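Can a machine clear my kitchen counter yet?
Saturday, April 3, 2021

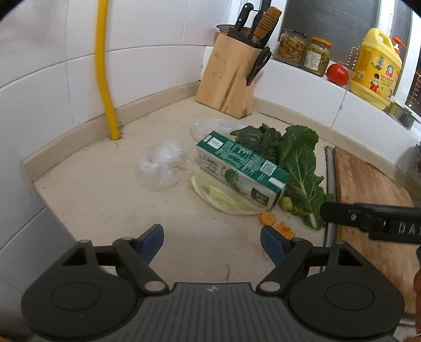 What the job consists of

I keep a list of chores I would hand over if I could, and "clear the counter after cooking prep" has been at the top since October. It sounds like one task. Written out for a machine it is at least five: pick up trash, pick up food, decide which is which, put each somewhere, wipe.

The crumpled clear bags are the worst of it. Most depth cameras I have used return holes or noise on clear plastic, and a bag has no fixed shape to fit a grasp to. A wide two-finger grip closing on the highest fold will often come up with something, but how much of the bag follows is another matter.

The carton is the easy item. Flat faces, straight edges, printing for the vision system to lock on to. I would expect any decent arm to get it on the first or second try.

Leafy greens fall in between. Grip near the stem end and the leaf trails behind, across the cutting board and whatever else is there. Grip the middle and it bruises. The orange scraps next to the carton are small enough that fingertip pads need to land nearly flush with the counter, so a few millimeters of height error means a miss or a hard contact.

Then there is sorting. Is a pale green piece that seems to be under clear film dinner or garbage? I can't always answer that for my own kitchen.

Numbers

Jolien Van Rooij and I scored a simpler version last month on a bench arm running the Altus planner. Same categories of object, plain table, fixed lighting. Out of 30 attempts on plastic bags it cleared 17. Cartons failed 2 times in 30, both on approach angle. We did not attempt wiping. Stains at the foot of a pipe need sustained force against a surface, and our controller does not do that well.

Maarten Verstraete thinks the bag figure would go up with suction. Possibly, on the flat ones. A loose heap will leak air at every fold.

Where that leaves it

Shop-floor picking works because somebody fixed the bin, the light and the part. A counter corner with a knife block and a window ledge of jars has none of that fixed, and the knife handles stick up where an elbow joint wants to pass.

My next run is 500 grasps on bags only, with the force limit lowered. I'll post the logs when they are cleaned up.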